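About Drasmont

Drasmont supplies play food, play dishes and small tabletop sets to child care centres, schools and therapy rooms. We assemble sets from stock, check them, label them and replace single pieces on request. We do not sell to the general public through this site.

The company was started by Védís Kjærgaard, who had worked in purchasing for early learning centres and kept a spreadsheet of what went missing from play kitchens. Plates, small fruit and lids were at the top of it. At that time a centre that lost one plate generally had to buy another complete set. Drasmont was set up to sell the plate.

Our catalogue now lists 2,753 separate pieces. Each has its own part number, including pieces that are only ever sold inside a set.

How a set is put together

Every set begins as a layout on a white table. The pieces are placed flat with space between them so that size and colour can be compared directly. A set is judged from above, which is close to how a seated adult sees a play table, and pieces that look too much alike from that angle are separated or swapped. Fruit is placed beside the dishes during layout to check proportion. A strawberry should look small next to a dinner plate and should still be large enough to meet the size rule for the age group. 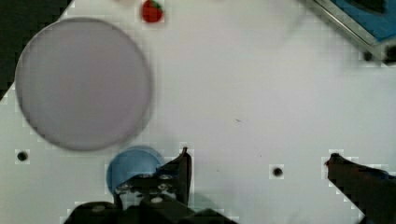
The layout stage takes longer than packing. Colour is the usual reason for a change. Dishes in one set must be easy to tell apart by colour name, so that an educator can ask for the blue one and get it. Muted colours are acceptable if there is enough difference in lightness between them. We check this under the ceiling lights and again near the window, and the result is written on the layout sheet.

Once a layout is approved, Elsa Hyvönen enters it as a pick list. Elsa runs the stock room and has final say on whether a set can be supplied reliably. A set that depends on a piece with irregular deliveries is sent back to layout, even if everyone likes it.

Product lines

Brondamano is the table line: plates, bowls, trays and cups. Shapes are plain and most have no printed decoration. Rounds are offered in several diameters so that they can be sorted by size as well as used for serving.

Tuhiwai is the food line: whole fruit, cut fruit, vegetables, bread and bottles. Cut fruit is modelled with the segments or seeds showing, as these are the features children are most often asked to point to. Where we stock a fruit in more than one size, each size has a separate part number and the sizes are not mixed in a bag unless the order says so.

Grondemach is the storage line: bins, lids, shelf labels and outline mats. An outline mat carries the shape of each piece in a set, so a missing item is noticed at pack-up time.
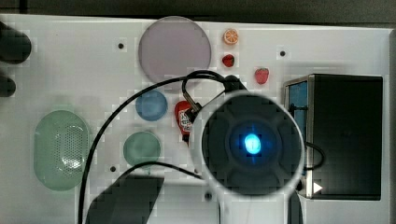 Discs, fruit and a red squeeze bottle laid out on the white panel.

Checking

Pieces are checked on arrival and again at packing. The arrival check covers size, edges, seams and smell. Edges are tested by hand. Seams are pulled on any piece made in two halves. A piece that rattles and is not meant to is rejected.

Translucent pieces get an extra look, as scratches and flow marks show more readily in them than in solid colours. Light surface haze is accepted. Cracks, sharp flash and white stress marks are not. Pieces with perforations are held up to the light and any blocked holes are cleared before packing.

The packing check is a count against the pick list, followed by a second count by another person. Both sets of initials go on the slip inside the box. If you find a shortage, please quote the slip number.

Washing and care

Unless the label says otherwise, hard pieces can be washed in warm water with mild dish soap and dried in a rack. Avoid the heated drying cycle in a dishwasher, which can warp flat rounds. Play bottles with sealed caps should be wiped and not submerged, as water that gets in is slow to come out. Do not use solvent cleaners on any coloured piece.

Ordering and replacements

Single pieces are sold at the catalogue price with no minimum order. Centres ordering more than 1,000 pieces in a year are placed on the account rate automatically. Replacement parts are kept for 18 months after a set is withdrawn, and the last order date is posted on the set's page.

Returns are accepted on unopened bags. Opened bags can be returned only if a piece is faulty or the wrong colour was sent. Colour names follow the printed chart, as screens vary.

Staff and location

Drasmont has four staff. Layout, stock and packing are all in the same building, with the office upstairs. Pickup is available by arrangement through the side door. Please bring the order number, and allow time for the boxes to be brought down from the shelves.

Catalogue and price list current to Mar 10, 2026. The next price review is in May.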